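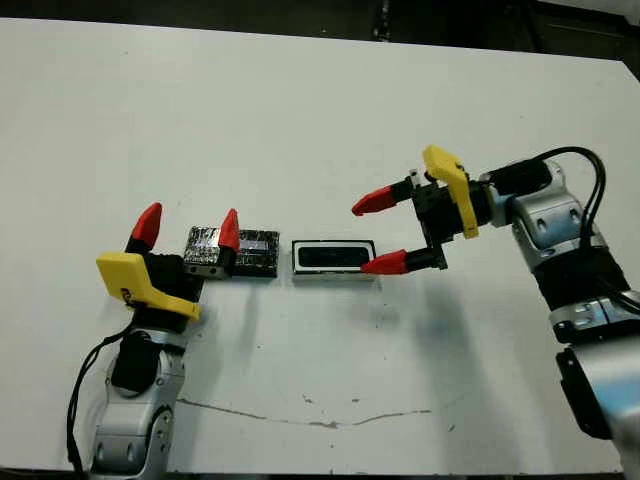 Hefin Vaughan wrote to me that grout haze comes off with nothing stronger than vinegar, and I've now read the exact opposite in three other places! So I'm asking here before I wreck my new kitchen floor. It's matte porcelain from Trevau, the big squares, with a dark gray cement grout. I finished it at the start of July and I love it so much, but in the evening light there's a cloudy film over every tile. Mopping moves it around and then it dries right back. Is vinegar okay, or do I need the real haze remover from the store?

Posted by Despina Mitsotakis-Vlachou

Michalis Zacharopoulos
First of all, congratulations on finishing a floor! It's a great feeling. Porcelain will put up with a mild acid just fine, it's the grout you want to look after. Let it cure the full time on the bag before you try anything acidic, then wet the whole floor with plain water so the joints are already full. Mix one cup of white vinegar into a gallon of warm water, work on a small patch with a white nylon pad, and rinse twice with clean water. Change the rinse water way more often than you think you should — I did my hallway with one bucket and basically painted the haze back on. Do a test behind the fridge first, dark grout can lighten. And if any of it is marble or limestone, no vinegar at all, ever.

Arash Golestani
just buy the remover, life is short. mine was 40 bucks and did the whole downstairs

Stamatia Drakos
Michalis has it right, and I'd add one thing. If your grout had a polymer additive or was epoxy, vinegar won't touch the film and you'll scrub all weekend for nothing. Check the bag! For those you need the remover made for that type of grout. Before any of it, though, try a dry microfiber cloth on one tile and really lean on it. I got most of mine off that way, crawling around with the radio on, and I had a wonderful time — my knees less so, so borrow some pads.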